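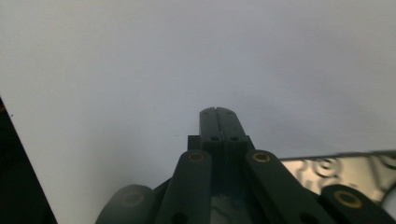 *Figure 1. Black gripper against a pale grey-white surface.*

# Do people keep things longer when they have decorated them?

Flynn Tuhiwai and Mariann Rácz
Supervisor: Glenys Dunstan
May 5, 2021

## Why we picked this

Our course reader repeats a claim we kept running into online: if you draw on something you own, you will hang on to it. Craft shops like this idea a lot. So do people who sell pens. We wanted to know if there was anything behind it apart from good feelings, and we went in doubting it.

## What we did

We put out a short survey in December through the Tawhiri student newsletter and got 369 replies. We asked people to think of one everyday item they had replaced lately (bag, notebook, phone case, water bottle), say how long they had it, and say if they had drawn, painted or stuck anything on it. Callum Mellor then helped us do follow-up interviews with 40 of them.

The replies filled 3,120 rows once each question was split out, and cleaning them took longer than everything else put together. Several people answered "ages" for how long they had owned something. We left those out of the timing part but kept their comments.

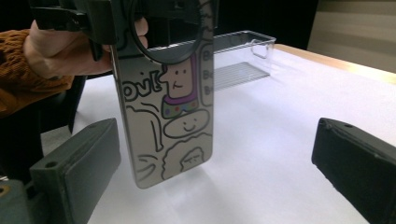 *Figure 2. Phone case with cartoon doodles and the lettering "ovl!"*

## What we found

People who had decorated an item did report keeping it longer. We do not think this means much yet, for a few reasons.

First, everyone was working from memory. A bag you painted is easier to remember than a plain one, so the plain ones may simply have been forgotten. Second, nobody decorates a thing they already plan to throw out. The liking could come before the drawing. Third, stickers cover scratches. Up to 5 of the people we interviewed said they had decorated an item mainly to hide damage, and that is a different story from love of craft.

Phone cases were a problem all by themselves. A case goes when the phone goes, however nice the doodles are. One person had kept the old case in a drawer for a phone she no longer had. Does that count as keeping it? Flynn said yes, Mariann said no, and we ended up reporting it both ways in the table at the back.

Notebooks did not help either. They get replaced when they are full.

## What others say

Ataahua McAlister's class handout on attachment to objects treats the link as settled. We could not find where she got that, and when we asked she said it was "the general view." We would want more than a general view - at least a study that follows the same items over time.

## If we did it again

We would hand out identical plain bags, ask half the group to decorate theirs, and check back after a year. Choosing who decorates by coin toss would deal with the second problem above. We would drop phone cases and notebooks. We would also make the "how long" question accept numbers only.

The survey questions are in Appendix A and the interview notes, with names removed, are in Appendix B.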